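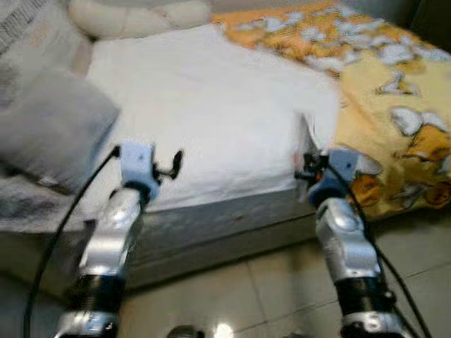
I have made a bed most mornings of my adult life and I am still no good at it. My grandmother could do hospital corners with a toddler under one arm. I can do a sort of parcel, like something posted by a person who has run out of tape.

The trouble is the flat sheet. I went off fitted ones in July, when the elastic on the last of them gave up at 4 in the morning and I woke wearing it. Chiharu told me to buy flat sheets and learn to live like a grown-up. So I bought two white ones from Proltier, 15 pounds the pair, and have been creased ever since.

Her method goes like this. Throw the sheet over, walk to the foot, take a corner in each hand and pull towards you until it sits level. Lift, let it drop, pull again. Only then do you start tucking. I had been tucking as I went, one side at a time, and then wondering why the other side had no sheet left on it.

It does help. I now get most of the mattress covered at the first go, with a bit hanging over the near edge and only the ordinary number of wrinkles. Ironing has been suggested. Kiros irons his, and his pillowcases, and I suspect his tea towels, and we have agreed not to discuss it.

The quilted sort of mattress makes things harder, I think. Cotton drags on it, so when you tug one corner straight the opposite one sulks. I've found that a small lift before the pull sorts this out — you want some air under there — although it also sends anything you left on the bed on to the floor. Mostly my glasses.

I can now do the whole thing in 9 minutes, pillows included. Chiharu says it should take two. She hasn't seen the corners on the wall side, where I can't get my arm in, and I've pushed the bed back so she won't.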